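From: Iolo Jenkins
To: packing-floor list
Subject: Re: [packing-floor] Has anybody here gone through this?

Ingeborg Imhof wrote:

> We're a returns and repack shop, 49 people over two shifts, and in April
> management told us they're bringing in arms for the desk work. Meaning
> sorting what comes back, clearing the stations, putting things in totes.
> They say no layoffs. My crew wants to know what the job looks like a year
> in, and I don't have anything to tell them except what's in the brochure.
> Has anybody on this list been through it? I'd take the ugly parts too.
>
> Ingeborg

Hi Ingeborg,

I've been through it and I'm still in it, so pull up a chair, this got long. I'm at the Berthorpe building, second shift lead, and we've had the Usto arms on the mixed-goods desks for a good while now. I started out as a picker, so I came at this with my arms folded like everybody else.

First thing, the job titles moved before the work did. We had people called "handlers" one month and "demonstrators" the next, and for the first stretch the difference was that you did the same tidying and sorting you always did, only with the gripper in your hand instead of your fingers. It's slow! I mean really slow. My first shift on it I got through a fraction of a normal load and went home with a sore thumb and a bad attitude. Morfudd Gethin, who trained me on the old line years ago, lasted one afternoon before she asked for her old station back (she got it, and then she came back to the grippers later on her own, so make of that what you want).

What surprised me was which stuff turned out to be hard. Boxes are easy. Boxes are what they put in the brochure. It's everything around the boxes that eats your shift: cords, cloth, soft bags, pens leaning every which way, things half behind other things. You and I look at a desk like that and our hands just go. With the gripper you have to decide on every single grab, and you have to do it the same careful way at the end of the shift as you did at the start.

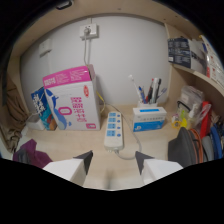 So do you have to be a tech person to do this work?

Most of our good ones never touched a computer at work before. What counts is patience and steady hands, and the screen part takes an afternoon to learn.

Okay, the ugly parts, because you asked. The quota was a mess. Somebody upstairs set it at 100 runs a shift per person without trying it, and a run on a messy desk takes way longer than a run on a neat one, so guess what, people started picking the neat desks. Adebayo Nnaji, our steward, sat down with the logs, all 1248 runs from one stretch, and showed them that the slow desks were getting skipped almost every time anyone had a choice. After that we got the quota split by type of desk. If you can get that in writing before the arms show up, do it. Don't wait like we did.

Second ugly part is wrists. Ask for rotation right away. We do 2 hours on the gripper and then you switch to something else, and that's a rule now, but it took some ice packs to get there.

Third, pay. The demonstrator work sat on the old handler rate until Adebayo raised it at the contract talks. You're teaching the thing, you should be paid for teaching. Your management will say it's the same tasks. It is and it isn't.

On layoffs, we haven't had any on my shift. We also haven't replaced the people who left, and I'd be kidding you if I said those were two separate things. Two of the arms run on their own now on the easy desks with one person watching, and watching is its own kind of tired. Some folks love it, I get sleepy and cranky.

Markos Dimitriou over at Brutwood had a different setup, with Ifans doing the install, and I think his people got to pick which tasks went to the arms first. Markos, if you're reading, would you jump in? I only know your side from that one phone call, and I was in a parking lot with bad reception.

Ingeborg, I have our rotation sheet and the wording on the split quota, and I can send you both off list if you want them. Also tell your crew to save a few of their gripes for the install people directly. Ours listened more than I figured they would, and we got the handle padding changed that way.

Iolo
Berthorpe, second shift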